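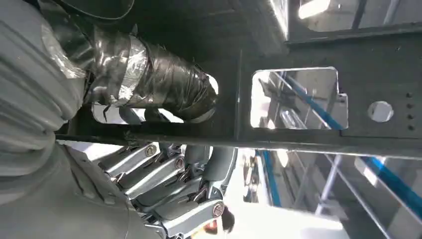 Duct tape or foil tape on a cable bundle near heat?

jositz_bench
16/01/2023
I have a bundle of 26 conductors running past a heater box. The old wrap was cloth duct tape and the adhesive has migrated onto the jackets. Box surface reads 57 C at steady state. Considering aluminum foil tape over the existing layer. Any objection?

lloyd144
Yes. Strip the old layer first. Rubber adhesive keeps creeping at that temperature, and foil on top just traps it. Clean with isopropyl, then rewrap.

Plokuvier
Foil tape is conductive and the edges are sharp. I would not put it directly on PVC jackets that flex. Use glass cloth tape, half overlap, ends tied off with lacing cord.

lloyd144
Flex was not mentioned. On a static run foil is fine over a base layer. Mine has been in place for 6 years.

jositz_bench
It moves a little when the door opens, maybe an inch at the far end.

Plokuvier
Then it flexes. Foil will crack at the bend.

weretti_k
Both of you are skipping the spacing. Move the bundle off the box with standoffs and the tape choice hardly matters. Also check the derating for that many loaded conductors in one bundle. Wrapping makes it worse.

lloyd144
Agreed on derating. Still disagree on foil.

jositz_bench
Most of them are signal, four carry load. I'll split those out, add standoffs and order glass cloth.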